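Serving Ware and Counter Storage Project, Pickering Day Center
Progress report to the Gradard Fund, second reporting period
Prepared by Hanneke Verstraete, project lead
Reviewed by Salma Ragab, site operations

1. Status

The project is on schedule. The kitchen counter was refitted in February and has been in daily use for 11 weeks. Of the four work items in the grant agreement, two are closed (counter and curtain, cup storage), one is in progress (utensils and trays), and one has not started (written handover to kitchen staff).

Spending to date stands at 302 dollars under the period budget. The difference comes from the second order of trays, which was placed late and will be charged to the next period. No transfer between budget lines is requested.

2. Work completed

The old counter had joints at two points where crumbs and liquid collected. The replacement is a single speckled gray surface with no joint in the serving area. Dong-hyun Cho checked it for level after fitting and again at the end of the period. No correction was needed.

The curtain behind the counter replaces a set of sliding doors that had come off their track. It is washed monthly. Staff reported no difficulty reaching the shelves behind it.

Cups were previously kept in a drawer, stacked inside each other. They are now kept on the counter or hung up, so that a missing or chipped cup is noticed during setup.

Serving counter, current arrangement

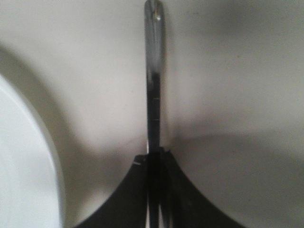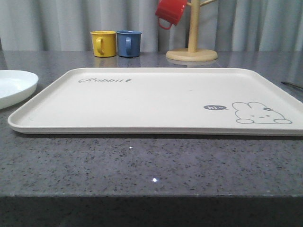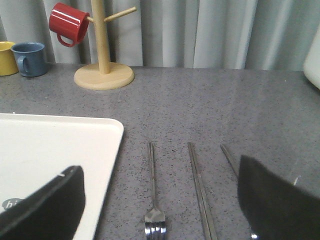

3. Cup storage and setup time

Setup for the afternoon snack session took 11 minutes at the start of the period and takes 8 minutes now. The measure runs from the moment the kitchen door is unlocked to the moment the first tray is ready to carry. Part of the gain is due to the mug tree. Its round base takes up little counter space, and a cup such as the red one can be lifted off its peg by the handle without moving anything else. The yellow and blue cups stand side by side at the back of the counter, which leaves the front free for a tray. Sheila Holroyd tried hanging every cup for one week and found that the lower pegs were too close to the counter for quick use. The mixed arrangement was kept.

The color of the cup is used to mark the table group. This was proposed in the original application and has worked without labels. One group asked to change color during the period and the request was met from existing stock.

4. Trays

The cream tray with the rabbit drawing is the pattern chosen for the children's tables. It was selected over a plain tray of the same size after a short trial at two tables. The raised rim is low, and Alfie Kettle raised the question of whether a full cup could slide over it when the tray is carried at an angle. A carrying test was done with cups filled with water to the usual serving level. Spills occurred from the cups themselves but no cup passed the rim. Staff have been asked to carry one tray at a time, with both hands.

Printed trays wear faster than plain ones. One sample has been put through 100 wash cycles at the supplier, Menico, and returned for inspection. The print was complete, with slight dulling at the corners. The sample will go through a further set of cycles before the remaining trays are ordered.

5. Utensils

The metal utensils from the old kitchen were sorted and those with loose handles were withdrawn. The remaining pieces are in use. A shortage of small spoons was found during sorting, and a quote has been requested from Clarov. If the quote is above the amount allowed in the utensil line, the order will be split over two periods.

Storage for utensils is not settled. An upright holder on the counter is simple to refill but takes space next to the trays. A shallow drawer insert costs less and keeps the counter clear. Both will be tried for the same number of sessions, and the result will be given in the next report.

6. Open points

Wall fixing for a second mug tree: awaiting approval from the building owner. A freestanding unit will be bought if approval is refused.

Counter edge: the front edge is thick. Salma Ragab has asked for a price for rounding the section nearest the door.

Handover notes: first draft due from Dong-hyun Cho in the next period, covering setup, washing and the monthly curtain wash.

7. Request to the funder

We ask the Gradard Fund to confirm that the delayed tray order may be charged to the next period. Receipts for the counter, the curtain and the cup storage are attached as a separate file.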